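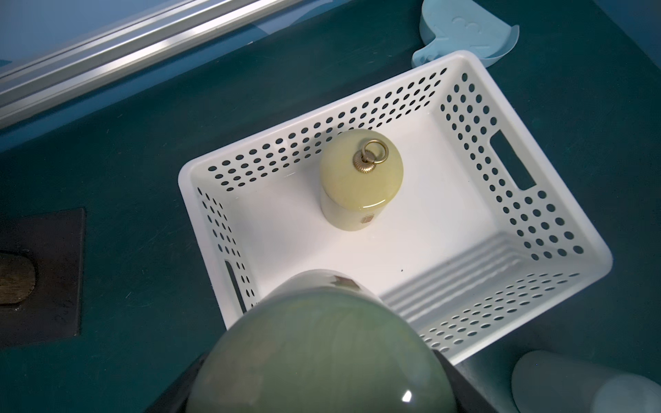
Perforated basket with a lidded jar standing inside.

The Case for the Plain Basket

Small lidded jars are usually stored in one of two ways. They stand loose on a shelf, or they go into an organizer with a molded pocket for each one. My position is that both methods are worse than a plain rectangular basket with perforated sides, and that the difference matters most in households where the jars are moved every day.

The loose shelf can be dealt with quickly. A jar at the back can be reached only by displacing the jars in front of it, and every displaced jar has to be put back. With three jars this is trivial. With a dozen it becomes the main part of the job, and people respond by keeping the jars they use on the counter, where they stay.

The pocketed organizer deserves a longer answer. Ottó Szilágyi argued for it in the January issue of the Fondovier newsletter, and his reasoning was careful. A pocket fixes the position of the jar, prevents contact between neighbors, and makes a missing item obvious. He used a Stanesora tray for 31 weeks and reported no breakage. I accept the result. I don't accept that it applies to most kitchens, where the jars bought this year will differ in diameter from the ones bought last year. A pocket that is slightly too small is useless. A pocket that is much too large offers no more support than a flat floor, and takes up more of it.

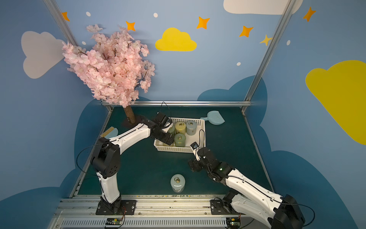
A basket makes no assumption about diameter. It requires only that the contents stand upright and that the wall be high enough to stop a leaning jar from going over. For squat jars, a wall at half the height of the body is sufficient. For tall ones I would want two-thirds. Above that, the fingers begin to strike the rim on the way in, and the user starts to lift by the lid.

Lifting by the lid is the fault that the ring pull invites. A ring on top of a lid is a handle for the lid alone. Unless the lid threads or clamps onto the body, the ring should never carry the jar. This is easy to state and hard to enforce, particularly in a full basket, where the ring is the only part that presents itself. The remedy is to leave a gap. In my own kitchen the rule is one jar fewer than the basket will hold, which leaves space for a thumb on one side and two fingers on the other. The jar is gripped by the body, raised until its base clears the rim, and only then moved sideways.

Color on the lids is worth paying for. Szilágyi considers it decoration, and prefers printed labels. Labels on the body cannot be read from above once the jars are packed side by side, and above is where the user is standing. A lid color can be read at once, provided the colors are far enough apart. Several shades of green in one set will look handsome and will cause errors under a dim bulb. Two similar greens should be given to contents that can be confused without harm.

Weight is the strongest objection to the basket, and Estela Maldonado raised it when she reviewed a draft of this essay. A group of jars carried together is heavier than one jar carried alone. I weighed mine. The loaded basket came to 1,165 grams, of which the jars and their contents accounted for almost all. That is a comfortable load for two hands. It is a poor load for one hand at a single end, which puts the whole mass out on a lever, and I have seen it done. A basket with a slot in each short end should be carried by both slots.

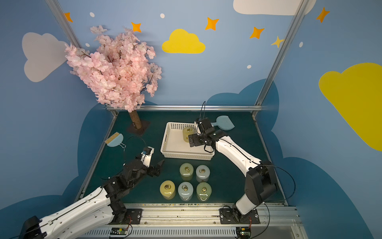
Cleaning is the other part of the comparison that gets left out. Powder and crumbs collect under anything that stands still. With loose jars, the surface is cleared one item at a time, and in practice it is wiped around the items. With a basket, the whole group is lifted away, a hand brush and dustpan go over the bare surface, and the group goes back. Pocketed trays can be lifted too, but each pocket holds its own residue and has to be emptied and wiped separately.

Perforated walls have a cost here as well. The holes trap fine material, and a brush will not clear them. I rinse the basket under the tap once a month and stand it on end to drain. Solid walls would avoid this, but water from a damp jar would then sit on the floor of the basket until someone noticed it.

Maldonado would still keep a pocketed tray for glass, and I have no quarrel with that. For everything else I would buy the plain basket, fill it to one short of capacity, and set it where both ends can be reached.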